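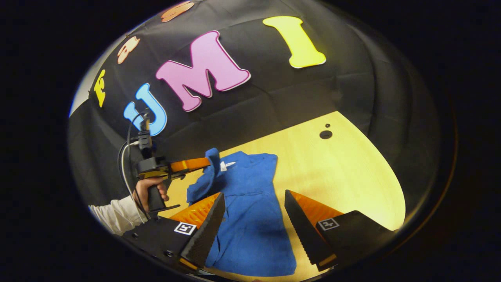

*One of the blue ones, with the grippers on it.*

Wednesday, December 30, 2020

So it's the quiet week at Skudirar and I've finally got time to write about the folding. I've been in the laundry at Nosdale for years and I could do a pile of tops in my sleep (I think I have, on a few early shifts!). Then in August we were told part of the job would be showing the machines how it's done.

You hold a gripper in each hand, like a pair of daft pistols, and fold with those instead of your fingers. My first go was dreadful. I kept grabbing two layers at once, and the corners were a nightmare – you don't realise how much you feel for a hem until you can't. We do 700 folds a month between 5 of us, and my wrists know about every one.

What's changed? Well, we sit down more, and I talk to people I only used to nod at. The pay's a bit better on gripper days. But the rota has got thinner on the evening side and I don't love that, and I've said so. I'd like to know what my job looks like next August, please, in writing.

Back in on Monday. Towels, apparently.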